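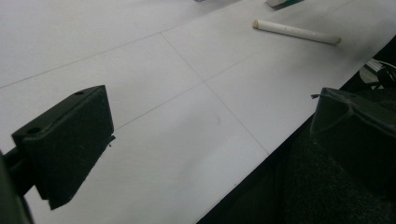

Maintenance / Hand-held grippers

Replacing and Aligning the Fingers on a Hand-Held Gripper

By Nicanor Esquivel
Updated Thu 8 April

Fingers are the part of a hand-held gripper that wears first. They get dropped, they close on things that are harder than they are, and the screws work loose. Changing a pair is a short job, but the alignment takes patience, and a pair that is slightly off will give you poor grasps on anything thin. These are the steps we use on the Palura grippers in the Ruvcombe shop. They apply to the older Irkeo model too, with one difference noted in step 4.

When to change them

Change the fingers if a tip is chipped, if a screw hole has gone oval, or if the finger rocks on its bracket with the screws tight. Surface scratches on the outside don't matter. A small burr on an edge can be trimmed off with a sharp knife and the finger kept in use.

Always change both. An old finger and a new one rarely close flat against each other.

What you need

A new pair of fingers
Hex key to fit the finger screws
Small flat file
Feeler gauge
Lint-free cloth and isopropyl alcohol
Low-strength threadlocker
A sheet of plain paper
A light-colored cylindrical rod for the grasp test

Do the work on a pale, flat table with good overhead light. Dark fingers are hard to judge against a dark bench, and small screws are easy to lose on one. Keep the cables off the work surface if you can, or at least clear of the side you are working from.

Step 1. Power down and open the gripper

Switch the unit off and unplug it from its battery or supply. Open the fingers all the way by hand. If they feel stiff, stop and look at the slide before going any further. New fingers will not fix a dirty slide.

Step 2. Take off the old fingers

Support the finger with one hand and back out its screws with the other. Put the screws in a dish. If a screw won't turn, warm the head with a soldering iron for a few seconds and try again. The old threadlocker usually lets go at that point. Don't lever the finger off with a screwdriver - the bracket bends easily and costs far more than the finger does.

Step 3. Clean the brackets

Wipe the mounting face of each bracket with alcohol and let it dry. Scrape off any old threadlocker that has squeezed out. Run a fingertip over the face. If you feel a raised spot, take it down with the file, a stroke or two at a time, and wipe again.

Step 4. Fit the new fingers

Check left and right before you mount anything. The beveled side of the tip should be where it was on the old finger, so keep the old pair on the bench to compare. Put a small drop of threadlocker on each screw and run them in until they just touch. The finger should still shift slightly when you push it.

On the Irkeo model the brackets are slotted, so slide each finger to the middle of its slot before you go on.

Step 5. Align the tips

Close the fingers slowly on the sheet of paper and tug it. It should hold evenly from one side of the tip to the other. If it pulls free on one side, open up, nudge that finger a hair, and close again. Expect to do this several times.

When the paper holds evenly, tighten the screws a quarter turn at a time, switching from one screw to the next. Then repeat the paper test. Tightening often moves things, and it is better to find out now. With the paper removed, a feeler gauge should not slip between the closed tips anywhere.

Step 6. Grasp test

Lay the rod flat on the table with the gripper open and well back from it. Bring the gripper in so the rod is between the fingers, close, lift, and hold it for a slow count of 8. Set it down and turn it to a new angle before the next try.

Do 4 lifts with the rod near the middle of the table and 4 with it closer to one side. Watch how the rod behaves as the fingers close. If it rolls or tips toward one finger every time, that finger is making contact early and you need to go back to step 5. If it lifts level and then slips, wipe the contact faces with alcohol and try again.

Step 7. Reset the opening width

The software still has the old fingers' width stored. Open the gripper fully, measure the gap at the tips, and enter the new value on the setup screen. Close fully and set zero. Skip this and every recorded width will be off by the same amount. We lost most of a week's recordings to that in November.

After the job

Leave the gripper overnight if you used threadlocker. Check the screws again after around 69 grasps, and after any drop, however light. Write the date and the finger batch on the tag. Spare pairs are in the Pickering cabinet, second drawer down. Put the old pair in the scrap bin once the grasp test has passed.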